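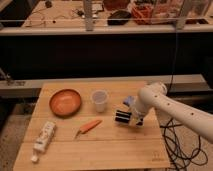
According to Flendus, the kicking coach at the club, most missed field goals in amateur football are lost on the snap and the hold, and by the time the kicker's foot reaches the ball there is little left to save. That remark was made at a Thursday practice and it became the starting point for our project.

Student project report, sports science, second year
Snap, hold and kick: timing in an amateur football side

1. Background

The Gridala club plays in the third tier and trains twice a week on a shared pitch. The team had a poor record with field goals last season and the coaches wanted to know where the time was going. A field goal attempt has three stages. The ball is snapped to the holder, the holder places it, and the kicker strikes it. Coaching books give different targets for the whole action, but most agree that a slow attempt is likely to be blocked. We wanted to measure each stage separately, which the club had not done before.

2. Method

We recorded 200 attempts at practice over one autumn term. All were taken from the middle of the pitch at three distances. The same kicker was used throughout. There were 4 holders, two of them regular and two who normally play as receivers. The long snapper changed once, in November, when the first one hurt his hand. We kept both sets of results but marked them separately.

Times were taken from phone video on a tripod at the side of the pitch. We stepped through each clip and noted the moment the ball left the ground, the moment it touched the holder's hands, the moment it was down and the moment of the kick. Two of us did this for every clip and we used the average. Where our readings differed by more than three steps we watched the clip again together.

The times went into Prillis, the spreadsheet tool the department uses. It crashed once and we lost a week of entries, which had to be typed in again from the paper sheets.

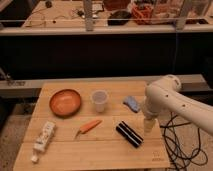

The clips were named by session and attempt. Stepping through them took much longer than planned. In total we logged 3779 separate readings, including the repeats, and we would not do it by hand a second time.

3. Results

The snap was the most even stage. Both snappers were close to each other and neither changed much from the start of a session to the end. The hold varied the most. The two regular holders got the ball down quickly and turned the laces away from the kicker nearly every time. The two receivers were slower, and the difference was larger at the end of practice than at the beginning.

The kicker waited for the slower holders. On the video he can be seen shortening his first step when the ball is late, and his kicks after a shortened step went left more often than right. This was true at all three distances, though at the shortest one it rarely made him miss.

Rain made less difference than we expected. Only two sessions were properly wet, so we would not rely on this.

4. Problems

We only had one kicker, so the results say a lot about him and not much about kickers in general. There was no rush from a defence in most sessions. In matches the holder has people running at him, and the times would probably change. We asked to film home games as well but the Wumbei ground did not allow a tripod beside the pitch.

The change of snapper in the middle of the term was also a problem. We considered leaving out everything after it, but that would have removed nearly half of the data.

5. Recommendations to the club

The two regular holders should take all attempts where possible. A third holder should be trained, with at least 300 placements before the spring, and these can be done without a kicker. The snapper and holder should practise together at the end of the session as well as the start.

If another group takes this on, they should use two kickers and film with the defence on the pitch.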